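11/3/22

## Trunirley changes intake rules for donated toys

The Trunirley distribution center has revised its rules for accepting secondhand soft toys, effective immediately. The change applies to all donations received at the Wikomis and Mosquera drop-off points and replaces the procedure in use since May.

Under the old procedure, soft toys were accepted in any quantity and sorted by size. Under the new one, each item is checked for a sewn-in label, inspected along the seams, and held for 14 days before release. Items without a label are still accepted but are routed to a separate stream, where they can be used for textile recycling only. Toys with button eyes, beads or other hard parts that can be pulled loose are placed in the same stream unless the part can be removed without opening the seam.

The center received 623 soft toys in the last collection period. Of these, 566 passed inspection and were released to partner organizations. The remaining 57 were rejected. Open seams were the most common reason, followed by missing labels and damaged filling. The center did not publish a breakdown by drop-off point.

Small plush items account for most of the handling time. A large bear and a palm-sized toy take the same number of checks, and the small ones more often carry a cord, ring or chain. Under the revised rules, attached hardware is treated as a separate component. If it is metal and cannot be detached by hand, the toy is not released for children under three.
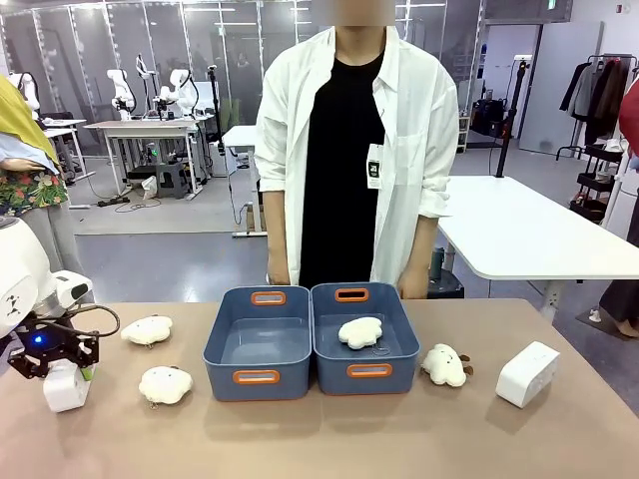 The Wikomis drop-off point has asked for a longer transition, saying that a 14-day hold is workable in winter but will be hard to keep up when the spring donations come in and shelf space is short. It also asked whether toys that arrive in sealed retail packaging could skip the hold. The center replied that sealed items will be inspected on arrival and released without a hold if the packaging is intact and the label can be read through it.

Storage is the main practical limit. The hold applies per delivery, so toys from different days cannot be combined until both holds have ended. Each delivery is entered on a paper sheet with the date of receipt, the drop-off point and the item count. The sheet stays with the delivery until release. Deliveries with an incomplete sheet start the hold again from the date the missing entry is filled in.

Cleaning rules are also affected. Surface-washable toys are wiped and air-dried before the hold begins. Machine-washable toys go to Rusano, the contract laundry, in closed mesh bags. Toys with no care instructions are treated as surface-washable. Foam-filled toys are not machine washed under any circumstances, even if the label permits it, as the center has no means of confirming that the filling is dry all the way through.
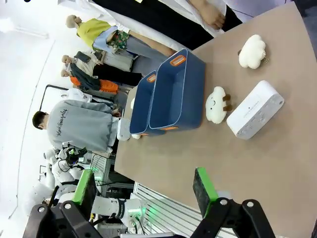 *Two storage bins and a small cloud-shaped plush toy on a tabletop.*

Donors are asked to follow these points:

- Deliver soft toys separately from clothing and bedding.
- Leave sewn-in labels in place, including care labels.
- Do not repair open seams before donating. Repaired seams are checked twice and take longer to clear.
- Remove batteries from toys with sound or light units and tape the battery cover shut.
- Do not use scented sprays or fabric softener.

Toys with sound or light units are accepted at Mosquera only. The unit has to be removable for washing. If it is sewn in, the toy is treated as surface-washable and tagged accordingly.

Donations already in storage are not exempt. They will be checked against the new list in order of receipt, oldest first, and the hold will be counted from the original delivery date. Partner organizations with open requests will be supplied from stock that has already been released.

Drop-off hours are unchanged at both locations. Printed copies of the revised rules are available at the counters, and the rejection codes are listed on the back of the sheet.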